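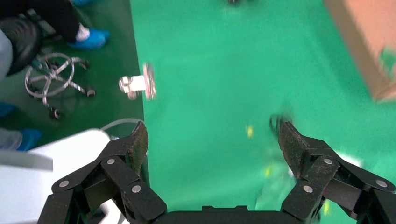

**Category: Garage & Basement / Floors**

# Painting a concrete floor green (or any color) in a weekend

Quick write-up, did this twice now so the order is pretty much burned in. Bare concrete, no old paint. If you have old paint that's peeling, scrape it all first and add a day.

Total came to $424 for a two-car garage. Got a quote from Ilholm Floors before starting, $695 and that was labor only, so.

## What you need

- Floor paint, one-part epoxy type. I used Solwood in bright green
- Concrete degreaser
- Etching cleaner, if the slab is smooth
- Stiff broom, plus a scrub brush on a long handle
- Crack filler – the squeeze tube is fine
- Painter's tape
- Angled brush for edges
- 9 inch roller, extension pole, 2 spare covers
- Rubber boots, gloves, goggles

Don't get the cheap roller covers. They shed and you will be picking fuzz out of the floor forever.

## Check for damp first

Tape a square of clear plastic to the concrete, all four sides sealed. Leave it overnight. Water beads under it in the morning = don't paint yet. Look at gutters and grading outside, try again when it's dry. Paint over a damp slab will bubble.

## Clean

Everything out. Shelves too, if you can stand it. Sweep, then sweep again.

Degreaser on the oil spots, let it sit, scrub, rinse. Old spots need two rounds. Test with a few drops of water – soaks in, good. Beads up, there's still oil, go again.

Then etch the whole floor if it's smooth. Follow the label for mixing, they're all diffrent. Door open the whole time. Should feel like fine sandpaper when it's done and rinsed.

Let it dry. Really dry, corners too. A box fan helps.

## Cracks

Brush the dust out, fill, smooth with a putty knife. Wide ones sink as they cure so do a second pass. Sand flush. Leave the expansion joints alone, those are supposed to be there.

## First coat

Tape the walls and the door track. Stir the can for longer than you think, color settles at the bottom and green is bad for this. Two cans? Pour both in one bucket and mix, or you'll get a line where one ends.

1. Cut in the edges with the brush, one wall at a time.
2. Start rolling at the back corner farthest from the door.
3. Work in squares, keep a wet edge.
4. Thin coat. Puddles stay soft for days.
5. Back yourself out the door. Yes I forgot once.

It'll look patchy. Fine. Leave it.

## Second coat

Next day, or whatever the can says. Roll the other direction from the first coat. If you want grit for traction, stir it into this one and keep stirring as you go. Ernness sells small bags of it, the Navarro one was too coarse and hurt to kneel on.

Pull the tape while the paint is still a little tacky, otherwise it tears.

## Drying times

| When | What's ok |
|---|---|
| Next day | Socks, light walking |
| 3 days | Boxes, shelves – lift, dont drag |
| A week or more | Car |

Cold slows all of it down. Mine was done in January with a heater going and I waited extra before parking. Most cans give a top temperature as well, usually 90 F, so skip the middle of summer.

## Keeping it decent

Dust mop, mild soap, warm water. No harsh stuff. Rubber mat under anything with metal feet. Save a jar of leftover paint for chips, write the color name on the lid – I had to guess on mine and the patch by the side door is a shade off.

Will add the steps for doing the stairs when I get to them.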